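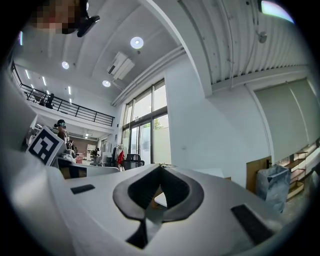

4. Setting up a match on the Tredorell scoreboard controller

This section covers match setup for a soccer fixture played in two halves. Complete section 3 (mounting and power) before you start. The steps apply to the Tredorell desk controller with software dated Feb 5, 2025 or later. On earlier software the Added Time menu is missing and steps 13 to 15 do not apply.

4.1 Before you start

You will need:
The desk controller and its power supply
The data cable, or the radio link if one is fitted
The team sheets for both sides
The four-digit operator code

The factory operator code is 3105. Change it under Settings > Access before the first match. The controller does not ask you to do this.

CAUTION: Do not connect or disconnect the data cable while the display is lit. Switch the display off at the wall isolator first.

4.2 Connecting the controller

1. Set the controller on a flat surface with a clear view of the field.
2. Plug the data cable into the port marked DISPLAY. The port marked AUX is for the horn only.
3. Connect the power supply and press the power key until the status light turns green.
4. Enter the operator code and press OK.
5. Check that the link indicator reads LINKED. If it reads SEARCHING for more than a minute, see 4.6.

NOTE: The cable supplied is rated for runs up to 80 meters. For longer runs, use the Hirine radio link and follow the pairing steps in section 7.

4.3 Entering the teams

6. From the home screen, choose New Match > Soccer.
7. Select the home team from the saved list, or choose Add Team and type the name. Names longer than 12 characters scroll on the display. A short name can be set for each team, for example TULLY for Tully Athletic or HUTLOW for Hutlow Rovers.
8. Repeat for the away team.
9. Enter shirt numbers for the starters and the substitutes. Player names are optional and appear only with a goal or a substitution.
10. Press Save. The display shows both team names and a score of 0–0.

Team lists are kept when the controller is switched off. Up to 153 teams can be stored. When the memory is full, Add Team is grayed out until a team is deleted.

4.4 Setting the clock

11. Open Clock > Period Length and set the length of each half. The default is 45 minutes. For youth matches, use the length given in the rules of your competition.
12. Choose Count Up or Count Down. Count Up is the default for soccer. In Count Up, the second half begins from the end of the first half and not from zero.
13. Open Clock > Added Time.
14. Choose Stop at Period End or Run On. With Run On selected, the clock continues past the set length until the operator presses STOP.
15. To show the minutes signaled by the fourth official, press ADDED, type the figure and press OK. The figure appears beside the clock and clears when the clock is stopped.

NOTE: The referee keeps the official time. The display clock is for the information of spectators.

4.5 Running the match

16. Press START on the referee's whistle.
17. To add a goal, press HOME + or AWAY +. Type the scorer's shirt number within 10 seconds if you want it shown, or press OK to skip.
18. To remove a goal that has been disallowed, hold HOME – or AWAY – for 2 seconds. A short press has no effect.
19. For a substitution, press SUB, select the team, type the number going off, then the number coming on.
20. At the end of the half, press STOP, then NEXT PERIOD. The half-time countdown starts on its own if Interval Timer is on.

CAUTION: Do not press END MATCH at half time. The match is closed and written to the log, and the second half must then be set up as a new match with the score entered by hand.

If the match is abandoned, press STOP and choose Suspend. A suspended match can be resumed from Match Log with the score and clock as they were.

4.6 Link faults

SEARCHING does not clear – Check that the cable is in DISPLAY and not AUX. Switch the controller off and on.
Score changes on the controller but not on the display – The link has dropped. Once it is restored, press REFRESH.
Clock on the display runs behind – Radio link only. Move the antenna clear of metal railings and roof sheeting.
Display is dim in daylight – Set Brightness to Auto. See section 5.2.

The controller keeps time during a link fault. Do not stop the clock to fix the link.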